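4 min read
12 comments
37 shares

Old servers, new work

The workshop behind the Flisstead office opens at 7:30, and by mid-morning the benches are covered in machines that came out of somebody's rack the week before. The owner started it after years of maintaining equipment for other companies. She agreed to talk on condition that she could keep working.

"I was tired of signing things off for scrap when there was nothing wrong with them," she says. "A business replaces its servers on a schedule. The schedule doesn't ask if the server still runs."

Flisstead takes in 1,000 machines a year, most from offices and a few from schools. Of those, 900 go back out, either whole or after being rebuilt from the parts of others. The remainder is stripped and sent to Ramalho, a metals recycler across town.

Each machine gets the same treatment. The lid comes off, the dust is blown out, and the board is looked over under a good light before any power goes near it. She checks the processor sockets early because that is where she finds the most expensive damage.

"Bent pins," she says. "Somebody has dropped the processor in crooked, or had a go at fixing it with tweezers. If the socket's bad, the board's a donor and we move on."
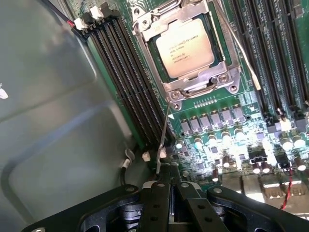
Words by the Cleltetti staff writer

A Xeon E5 chip is a common sight on these benches. She has no complaints about them. They are old by data centre standards, she says, but a small accounting firm that wants to store files and run a booking system won't notice.

Opening a socket is a slow job. The lever is pressed down, eased out sideways and let up under control, and then the load plate is lifted. New staff tend to hurry it. "I tell them to keep a finger on the lever the whole way. It's sprung, and it'll get away on you."

Memory is the other thing she is fussy about. Modules go into matching slots on each side, and the latches have to close by themselves. If one needs forcing, the module is in backwards or there is grit in the channel. Once a machine is built up, it runs a memory test for 8 hours, usually overnight.

Asked what customers get wrong, she names noise first. People buy a rack server and put it under a desk. "Then they ring on Sunday and say it sounds like a hair dryer. Well, yes. It was made to live in a room with the door shut."

The Roltidholm contract, her largest, finishes in November. She hasn't decided whether to bid again. The work is steady but the machines all arrive at once, and there's only so much shelf space.

For now she has a pallet to get through before lunch.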